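ホーム > じっけん > いきもの > ダンゴムシ
2018年11月24日
文:Castleyこども科学だより 編集係

ダンゴムシはなぜジグザグに歩くの?

ダンゴムシ、さわったことある? つつくと丸くなる、あの黒っぽい虫。植木ばちの下とか、落ち葉のうらにいる。名前に「ムシ」とつくけど、こん虫じゃない。エビやカニのなかま。足は14本。こん虫は6本だから、ぜんぜんちがうね。

今回のテーマは「曲がりかた」。ダンゴムシには、ちょっと変わったくせがあるんだ。

■右のつぎは左

かべにぶつかって右に曲がったダンゴムシは、つぎにぶつかると左に曲がることが多い。そのつぎは右。また左。こういう動きを「交替性転向反応(こうたいせいてんこうはんのう)」という。むずかしい名前だけど、おぼえなくてもだいじょうぶ。「かわりばんこに曲がる」でOK。

いつもかならず、ではないよ。まちがえる(?)やつもいる。とちゅうで止まって動かないのもいる。生きものだからね。

■どうしてそんなことをするの?

考えられている理由はいくつかある。

ひとつめ。にげるため。右、右、右と曲がると、もとの場所にもどっちゃう。右、左、右、左なら、だいたい同じ方向に遠くまで行ける。てきからはなれるには、こっちがとく。

ふたつめ。足のつかれぐあい。右に曲がるとき、外がわになる左の足はたくさん動く。だからつぎは反対の足をたくさん使う、という考え。左右の足の仕事を同じくらいにしているのかも、というわけ。

どっちが正しいのか、両方なのか。まだ調べている人がいる。

■めいろを作ろう

用意するもの
・あつ紙(おかしの箱でもいい)
・はさみ、セロハンテープ
・ものさし
・記録用の紙とえんぴつ
・ダンゴムシ
・しめらせた落ち葉を入れたケース

1. 大きめの紙をつくえにしく。よごれてもいいやつ。その上で作業する。

2. あつ紙を細長く切って、かべにする。高さは2センチ。低すぎるとのぼってにげる。

3. 通り道をT字の形につくる。はばはダンゴムシ1ぴきが通れて、Uターンしにくいくらい。ひろいと、まん中で向きをかえちゃって実験にならない。

4. 右に曲がるしかない角をひとつ作って、そのあとにT字をつなぐ。

5. かべとかべのすきまをテープでふさぐ。ねばねばの面が内がわに出ないようにね。足がくっついてしまうから。

6. スタートにダンゴムシをそっとおく。丸くなったら、ひらくまで待つ。つつかない。

7. T字でどっちに曲がったか書く。「右」か「左」だけでいい。 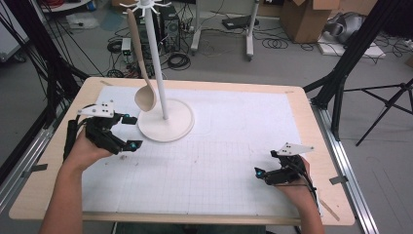

8. べつのダンゴムシでもやってみる。同じのばかり使うとつかれて動かなくなる。おわったらケースの落ち葉の中で休ませてあげよう。

9. つぎは、さいしょの角を左むきに作りかえて、同じことをする。ここをわすれる人が多い! 右だけだと、ただ左がすきな虫なのかもしれないでしょ。

■Medholm教室でやってみたら

8月の教室で、みんなで合わせて200回ためした。さいしょの角と反対に曲がったのが多かったけど、同じほうに曲がったのも40回あった。40回もあるじゃん、と思う? それとも40回しか? もしダンゴムシがてきとうに曲がっているなら、半分の100回近くになるはず。そうくらべてみると、はっきりちがうことがわかるね。

10回くらいだと、たまたまかもしれない。だから回数はたくさん。めんどくさいけど。

■もっとやりたい人へ

・T字までのまっすぐな道を長くしてみる。長いと、さっき曲がったほうを「わすれる」のかな?
・T字を2つ、3つとつなげる。
・明るいへやと暗いへやでくらべる。このときは、ほかのことはぜんぶ同じにすること。かえるのはひとつだけ。
・ワラジムシでもやってみる。ダンゴムシににてるけど丸くならないほう。

■やくそく

かわいたところに長くおかない。ダンゴムシはしめりけがないと弱ってしまう。おわったら、つかまえた場所にかえす。さわったあとは手をあらう。石や植木ばちをどかしたら、もとにもどしておこうう。

記録の紙はすてないで。うまくいかなかった回も消さないで、そのまま残す。あとで見ると、理由がわかることがあるから。

まえの記事 つぎの記事 じっけん一らん おうちの人へ
さいしゅう更新:公開と同じ日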